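17 November 2018

Quick one, must be up early. Club went on till gone nine again and my handwriting is shot so I'm typing this.

Folding week. Everyone else in the Tadumia group picked towels or tea towels, sensible people, and we got clothes. Tharindu's doing. He put his hand up for clothes before I'd even got my coat off. So shirts (fine), jumpers (fine-ish), jeans (no).

Target is 96 good goes by the end of term. A good go = pick up, lay flat, fold, let go, no dropping it halfway. Up to 4 tries at each grab, then you have to start over. I've got the grabbing down for anything soft. Waistbands are another matter. Too thick at the seams, and the minute you squeeze one end the whole leg rolls over on itself and you've lost your corner.

Tharindu says go for the edge of the waistband every time and ignore the legs till later. I said the legs are most of the jeans. We had a bit of a row about it, nothing serious, he bought chips after.
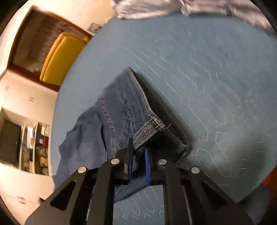 Then the naming business. The write-up needs a name on the front and we still haven't got one. Skileseck is the one on the form at the moment, which Tharindu made up on the bus and I can't spell without looking. I wanted Paul. Just Paul. Easy to say when you're cross with it. Mrs D said a project can't be called Paul, so that was that, though I notice the Dernska lot got away with calling theirs Kettle.

Numbers so far, so I don't lose them again: 552 goes logged between all the teams, 666 was what we were meant to have by now. So behind, but everyone's behind. Ours is mostly shirts. Need to redo the log sheet as well, I wrote two evenings in the same column like an idiot and now I cant tell which were the left hand ones.

Things I keep forgetting:
squeeze slower
turn the wrist BEFORE you reach, not during
smooth the cover between goes
don't talk to T while counting

Hand aches. Thumb mostly. It's a stiff old thing to hold shut when there's two layers of denim in it and I was gripping far too hard, which Mrs D did warn us about in August at the taster day and I didnt listen. She wants us to try it with a lighter squeeze and see how often it slips. Will do that next time, ten minutes each, swap over, write it down PROPERLY.

Also the training part. When we've handed in all the goes they get fed to the arm in the big lab and we get to watch it have a try. I'm half dreading it. If it learns off me it will learn to bunch everything up in a heap and sigh.

Still need to email about the minibus for the showing day, find the spare cable, and give T his fiver back. Mum wants the ironing board too. Bed.

3 comments

wobblybench: we did jeans last year, do them inside out first, the pockets stop catching

Tharindu Roy: it was NOT on the bus it was in the queue for the bus. also its six quid

marrowfat: Team Paul

Leave a comment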